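4. Planning and Budgeting for the Equipment

4.1 Where the first budget came from

When we first sat down to plan the Stollumeo work, we did what a good many small groups do. We wrote the price of the arm at the top of the page, added a line for a computer, and left whatever was left over for "supplies." It was a comfortable little budget and it lasted until January, by which time the supplies line had been spent and the arm had yet to pick up a single thing we cared about. We would like to save other groups that trouble if we can, so this section goes through our purchasing in more detail than is usual in a paper of this sort, and we hope the reader will be patient with us.

The largest surprise was how much depends on the ordinary household goods around the robot. Our tasks are tidying tasks, and tidying calls for things to tidy and places to put them – bins, baskets, boxes, racks and so on. Every one of those has its own way of being awkward for a gripper, and we had priced none of them.
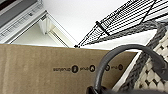
Vol. 12, No. 3, p. 181

Figure 4. Wrist view near a cardboard panel, with a woven basket and its braided rim at right.

Containers turned out to deserve a budget line all their own. A rim of twisted rope gives way when fingers close on it, and a curved handle standing up over the opening takes away a good part of the approach a planner would like to use. We had planned on one style of basket for the whole project. We now suggest buying at least three styles early, in small numbers, and putting off any bulk order until the gripper fingers have been chosen. Our own bulk order went to Zircombe before we had settled on fingers, and we ended up paying for a second set of fingers to suit the baskets, at $179 the pair, when the cheaper fix would have been different baskets. Cartons can come from incoming deliveries at no cost, and we keep the printed ones as well as the plain ones, as the printing gives the vision model something extra to cope with.

4.2 Storage, and the cost of variety

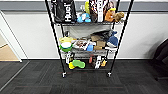 Storage was the item we argued over longest. The Lewis quote for closed cabinets came to $695 per unit, which would have swallowed most of the $700 we had set aside for furniture of every kind, and so we looked hard at open shelving on casters. Cabinets keep dust off and look tidy when visitors come by. Open wire shelves, on the other hand, let the robot's head camera see what is on hand without a door to open first, and a door would have meant another skill to train and another month of wages to plan for. The trade is that open shelves fill up. With plush toys, bags and packages sharing a tier, and a gray fabric sheet hanging down over part of the middle one, the perception problem becomes a good deal harder than the same goods would pose one at a time on a table. We have come to think of that as money well spent, though it does need to be planned for in labeling hours.

Variety itself has a price, and it is mostly paid in staff time. Our list of objects stood at 181 at the last revision (Jul 30, 2025), and the Steswood group, working from a similar plan, holds more than 179. The soft toys were cheap to buy and slow to label. The packages went the other way, being quick to label and quick to wear out, so we replace them from a small standing fund that we top up each quarter.

4.3 What we would order first

If we were starting over, we would buy the shelving and the containers before the arm, set them up in the room, and measure reach from there. We would also hold back a portion of the gripper budget until the first month of trials had been run. Delivery times for the arm were long enough that none of this would have slowed us down, and the reach figures would have told us, quite early on, that the shorter model was the wrong one for a bottom shelf.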